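Geetha Thampi
@geetha_thampi · 2024-07-24

A thread on measuring spoons, kitchen scales, and why two people can follow one bread recipe and get different loaves. Most of this comes from notes I kept while testing recipes for the Unnithan community cookbook.

The US legal tablespoon for nutrition labels is 15 ml. The customary tablespoon is 14.79 ml. The Australian tablespoon is 20 ml. The first two are interchangeable in any home kitchen. The third is not, and recipe sites copy from each other without saying which one they started with.

A teaspoon is 5 ml nearly everywhere, so if a recipe's origin is unclear, convert everything to teaspoons first. If the author wrote "4 tsp" where you would expect "1 tbsp plus 1 tsp", you are probably reading something converted from an Australian source.

Volume is fine for liquids. The trouble is powders. Salt is the worst case: a teaspoon of fine table salt weighs close to 6 g, and a teaspoon of a light, flaky kosher salt can be half that. Same spoon, same level top, half the salt.

For bread I work at 2 percent salt by flour weight. On 500 g of flour that is 10 g. Swap the salt type by volume and you land somewhere between underseasoned and a dough that rises slowly. Weigh it.

Flour moves too, though less. Spooned into a cup and leveled, I get 125 g. Scooped straight from the bag I get 145 to 150 g. In a dough at 70 percent hydration that difference takes you down to about 60, and the dough will feel like a different recipe. 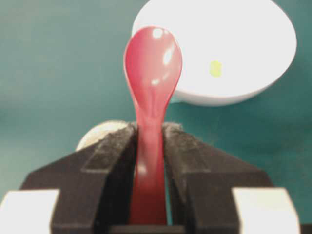

Yeast is where home scales start to fail. Most kitchen scales have a 1 g resolution, and many do not register slow additions at all. Sprinkle yeast on gradually and the auto-zero function treats it as drift. The display says 0, then 0, then jumps to 3.

The fix is to put something heavier on the pan first, do not tare, and read the difference. Or add the yeast in one motion. Or buy a pocket scale with 0.01 g resolution and use it only for salt, yeast and spices.

I tested two cheap kitchen scales against a calibration weight set, a Prurden and a Fastport. The Prurden read 1,745 g on a load that should have been 1,750. That is an error of 0.3 percent, and I do not care about it.

The Fastport was dead on at that load and useless below 10 g – it rounded everything to the nearest 2 g and hid this by showing odd numbers during settling. Check the low end of your scale, not the high end. The high end is almost always fine.

If you have no weight set, use coins. A US nickel is 5.00 g by specification and a US penny (1982 onward, zinc core) is 2.50 g. Worn coins lose a little, but nowhere near enough to matter here.

Add nickels one at a time and write down each reading. You want even steps of 5. If the steps go 5, 5, 6, 4, the scale is rounding badly. If they go 5, 4, 5, 4, the calibration is low or your battery is going.

Water is the other free reference. 1 ml weighs 1 g near enough at room temperature. Fill your tablespoon five times into a tared cup. A correct US set gives 74 g. I have had a set from a supermarket give 66 g.

Temperature matters more than any of this for proofing, and I will do a separate thread on it. Short version: my kitchen in December sits low enough that first rise goes from 55 minutes to well over two hours with no other change.

Bhavana Kartha asked why I do not publish in grams only. Because half the people cooking from the book will not own a scale. So every recipe lists grams first and level spoons second, and the salt line names the type of salt. That one line removed most of the complaints.

Rounding rule we settled on: anything under 10 g goes to the nearest half gram, anything from 10 to 100 to the nearest gram, anything above that to the nearest 5. Spoons go to the nearest quarter teaspoon and no finer.

Some 25 recipes are converted so far. The pickles are next, and those are harder – brine strength is by weight of water plus vegetables, and the old cards just say "salt to cover".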